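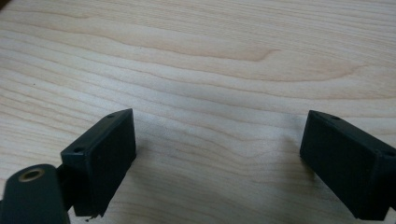 Who won the main prize at this year's Flasum Music Awards?
The four-piece group Neltach took Artist of the Year, its first win in that category after two nominations.

9 February 2025
By Amna Jatoi

Search this site Enter keyword Go

Neltach beat five other acts to the top prize at the Flasum Music Awards, which were handed out before a crowd of 3000 at the city's old tram hall. The group also won Best Live Act, and singer Josiane Coste picked up a separate songwriting award for "Window Seat," the closing track on the band's second album.

"We wrote most of that record in my mother's kitchen, and she asked me to say she was very patient," Coste said on stage. "So thank you to her first, and then to everyone who came out on the tour. Some of you drove a long way to stand in the rain."

The band played two songs during the show, opening with "Window Seat" and following it with a new one that has no title yet. Drummer Lionel Perrin said afterward that the new song was finished only the week before and that the group had considered playing something safer.

"We ran it at soundcheck and it fell apart in the middle," Perrin said. "Then we ran it again and it held together, so we left it in."

Best New Artist went to the duo Stallside, whose debut single spent 13 weeks on the regional chart last year. The pair were on tour and could not attend. They sent a short video message in which they thanked their label and the radio hosts who played the single before it was released, and said they would be home in July for a run of summer dates.

The award for Best Album went to pianist Miyuki Tsuchiya for a set of instrumental pieces recorded over two winters. Tsuchiya, 34, has been nominated in the category before but had not won. She kept her speech short, naming her recording engineer and her piano tuner, and then sat down at the piano to play the final piece from the record.

Winners in most categories are decided by a panel of music writers, promoters and broadcasters. The Fans' Choice award is the exception and is settled by an online vote. It was the closest result of the night: singer Solange Pons won by 702 votes over Neltach. Pons, who performs under her last name only, told the audience she had been checking the count on her phone until voting closed.

"I saw it go up and down all evening," Pons said. "I stopped looking for the last hour – my sister took the phone away from me. Thank you to everyone who voted, and thank you to her."

There were two changes to the program this year. The award for Best Video was dropped, and a new prize for Best Collaboration was added. It went to Pons and Stallside for a duet released last fall. Pons accepted for all three artists and said a second song together had been recorded and would come out later in the year.

The show ran 20 minutes over its planned finish after a sound problem delayed the second half. Organizers said a microphone receiver had to be replaced and that no performance was cut. The host filled part of the break by taking song requests from the front rows, and Tsuchiya played two of them.

Neltach will begin a new tour in the spring. Coste said dates are still being booked and that the untitled song will be part of the set, with or without a name by then.

A recording of the full ceremony will be available on the Flasum website for one month.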